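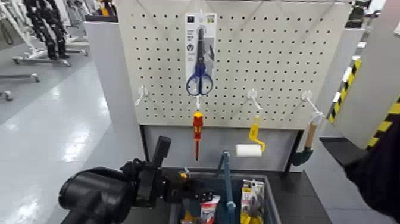

I have owned tools for most of my adult life and for most of that time I have kept them in a bin. A bin is a fine place for a tool if you never want to see it again. You drop the hammer in, the hammer sinks to the bottom, and the next time you need a hammer you use the heel of a shoe.

So I have been thinking about pegboard.

The white metal kind, specifically. I grew up with the brown kind, which lived in my father's garage and shed a fine fuzz whenever you pulled a hook out, usually along with the hook you didn't mean to pull out. Metal is a different animal. It costs more and it makes you feel like you should own better screwdrivers. My sister-in-law, Mirjana Stojanovska, has a wall of it in her laundry room, and she told me to start with a small panel and five hooks and see whether I could be trusted with that much. She said this kindly. She has met my bin.

Five hooks sounds like plenty until you stand in front of them. What are your five tools? I had assumed I was a person with a ready answer. Hammer, obviously. Screwdriver, obviously, though then you have to pick which one, and the others go back in the bin and think about what they did. Scissors, because I am forever opening packages with my teeth. After that I got stuck and put up a paint roller.

I know. I have painted one room in this apartment, the bathroom, a shade called Sivo that looked like fog on the card and looks like a filing cabinet on the wall. But a roller is an awkward shape, all bent wire and elbow, and it will not lie down politely with anything else. In a bin it takes up the space of four tools. On a hook it takes up one hook and looks like you have plans.

That left the fifth hook, and I am going to make a case for the empty hook. Every system I have ever set up failed because I filled it on the first day. Shelves, folders, a spice rack, the calendar in my phone. An empty hook means that when something turns up in your hand you have somewhere to put it besides the kitchen counter. I have defended this position to several people and Tamsin Mudgway, who lives downstairs and lends me her ladder, says it just means I don't own five tools. She has seen the shoe.

Some notes on what I've learned, in no useful order.

Angled hooks beat straight ones. If the hook slants up a little at the end, things stay on it when a truck goes by or somebody shuts the front door like they're leaving a marriage. I bought straight ones first, from a hardware store on Uren Street, a bag of 10, and I am now the owner of most of a bag of straight hooks. They are in the bin.

Hammers go at the end of the row. I put mine in the middle to begin with, for balance, as if I were hanging art, and every time I reached past it I rapped my knuckles on the head. Out at the right-hand edge it has its own air space. If you're left-handed, you will have worked out the left-handed version of this already, the way you've had to with everything else.

Screwdrivers want to hang point down. If yours came with a sheath on the shaft, leave the sheath on. I threw one away because it looked like packaging, and then I walked into the screwdriver.

Now, packaging. I had a whole rule worked out about this: everything comes off its card before it goes on a hook. Cards are for stores, I said. A home is not a store. Then I tried to hang a pair of scissors by one of the finger loops, and they swung open and pointed at me. On the blister card they hang flat, out of the way, up above the lower row where nothing bumps them. The card already has a hole in it, put there by somebody whose entire job was hanging scissors. The drawback is that you can't use them, and also that you need scissors to get them out. I have not resolved this. I did once own a second pair for opening the first pair, and I believe they're in the bin.

Which brings me back to the bin, because you still need one. I'm sorry. I wanted the pegboard to replace it, and I had pictured carrying the thing down to the curb in a small ceremony. But there are tools too long to hang, and tools you bought on sale and haven't unwrapped, and one of those little bright plastic things that came with something and must be important. Gray plastic is best for this. Clear plastic shows you what you've done.

What I've settled on is keeping the bin right under the board, on the same table. If the two are in different rooms the bin wins. If they're together, there's at least some traffic in the other direction. Long handles go in standing up, so that you can grab them, and so that you remember they exist. A black tabletop helps too, I find. Dropped screws show up on it nicely, and so does dust, so you can't have everything.

I priced a bigger panel, the one Rurex makes with 1,372 holes (they print this on the box, like a thread count), and stood there in the aisle doing arithmetic about how many hooks that would be and what kind of man I'd have to become. Then I went home and bought nothing, which Mirjana tells me is progress.

The roller has been up since August. I still haven't painted anything. Tamsin came by for her ladder and asked if I was doing the hallway, and I heard myself say yes, probably this spring, and now I suppose I have to go look at paint cards.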